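Plilonov Early Years Course
Handout 4: Sorting and Tidying as Play (Room 631, Friday group)

Please read this before the session and bring a box of your own. Any box! Biscuit tins, shoe boxes and old ice cream tubs have all done brilliantly in past groups, and a few of you will remember the hat box that ended up holding an entire farm.

What we mean by a mixed box

A mixed box is a collection that hasn't been sorted by anyone. Play food goes in with animals, bath toys, bits from the bathroom shelf and whatever was on the floor at bedtime. Adults tend to want to fix it. I'd love you to leave it alone for a while, as the muddle is where the talking starts.

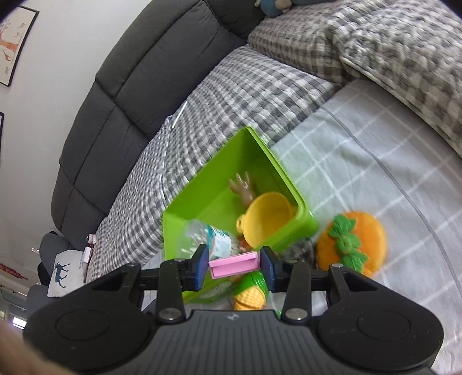 Begin with one thing at a time going in. The child picks it up, says what it is (or makes up a name, which is often better) and drops it over the rim. Under-threes will happily do this and tip the lot out again, and that's the whole activity. With older children, stop after a handful and ask what else might belong. Corn with a pot? Corn with a pumpkin? Both are good answers, and you'll hear reasons you would never have thought of.

Paterson calls this "open grouping" in the course reader, chapter 3. The Jerkavo cards in your pack cover the same ground with drawings, but real objects win every time. They roll, they squash, they get stuck under each other.

Where to do it

A bed or sofa is lovely for this. Things land quietly and don't skid off, and a checked or gridded sheet gives you ready-made squares to sort onto later (one square for food, one for animals, and so on).
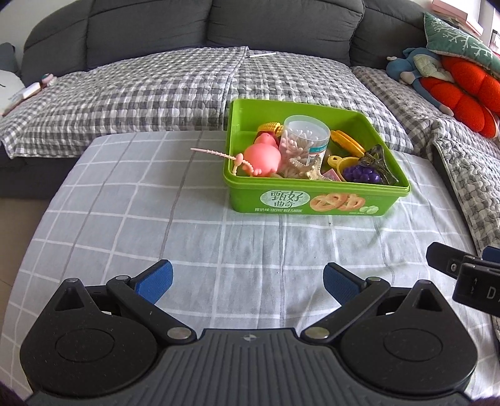
Fig. 2. Mixed box on a gridded sheet: play food, a pink rubber toy, a beaded chain and a tub of cotton swabs.

Small parts: beads, swabs and anything that fits in a mouth come out for the under-threes. Check the box each time, even if you packed it yourself.

To try at home

Fill your box in two minutes from one room. Tip it out and sort it twice, by a different rule each time, then write both rules on the Lulora sheet. Colour is allowed once only!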